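Talks & Workshops | Running and Athletics

Posted in November - by the distance coach, Ollell Harriers

Notes for my talk at the Trernenlow coaches' evening: "Keeping a small team healthy through the cross country season"

1. Start

Say thank you to the hosts. Ask who coaches fewer than 15 runners. Wait for the hands.

Our club is small. We train on the hill paths behind Kelach and we race in the Pacheco league. Last season we had many sore shins, and at the final race we could not fill the women's team. This talk is what we changed after that.

2. Easy days

Our runners made the easy days too fast. I kept a training diary for all of them, and in the summer I read 213 entries again. In 91 of them the runner wrote "easy", but the pace was close to race pace.

New rule: on easy days you must be able to talk in full sentences. If the group goes quiet, the leader slows down. The older boys did not like this rule at first. (Pause here, people usually laugh.)

3. Hills

We do short hills once a week, never two days before a race. Walk down, do not run down. I stop the session when the form gets bad, even if there are two repeats left on the plan.

Repeats of 1,000 meters come later, on grass. Explain the recovery: 50 percent of the running time in early season, then a little more when the pace goes up.
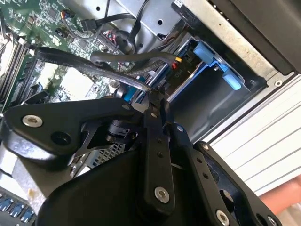

4. Race day

Arrive early and walk the course together. Look at the first corner and at the narrow places. Each runner picks one point where she will start to push - a tree, a gate, anything easy to remember.

Warm clothes stay on until the last call. Spare laces and safety pins are in my bag.

5. Questions

Somebody will ask about strength work. Short answer: twice a week, at home, no heavy weights for the under-15 group. Training plan sheets are on the table by the door.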